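双臂交接作业的安全间距,你们按什么写?

jellgate_qc 1楼
我们组在改作业规程,卡在两条上:手指闭合前要不要强制停顿,双手交接时人能不能进围栏。旧规程是Obadia Ondieki写的,统一停顿369毫秒,不分物件。Brian Kimaro觉得太死,想按物件分类。各位单位怎么定的?
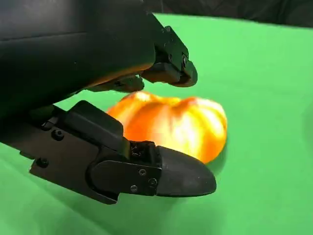 停顿这条我倾向保留,但只用于易滚、易变形的物件。操作员最容易漏的是下指位置。像这个橙色带棱的圆东西,下指的指垫挡在它底部前面,从腕部相机看不到底边,单凭这一路画面不该判定可以闭合。规程里应写明须有第二视角确认。

老梁焊机 2楼
不同意分类。分类表没人维护,过半年就对不上了。统一停顿慢一点,但好查。

kioko88 3楼
我们在Dernthorpe那边跑了1,123次抓取,停顿取消过一阵,后来又加回来了。建议停顿保留,时长写进配置文件,改动要双人签字。

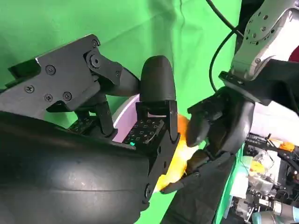

交接那条没什么可商量的,双臂上电时人不进围栏,要调物件先按急停,再挂牌。线缆检查也放进班前表,每2,000次循环复查一次。

老梁焊机 4楼
签字我同意。复查间隔太长,我们是776次。

jellgate_qc 5楼
间隔先按776写,Junow的控制柜日志能直接导出循环数。停顿还是想分两类,就两类,表不会太长。周六前发草稿。

老梁焊机 6楼
两类可以接受,第二视角失效时怎么处理也写上。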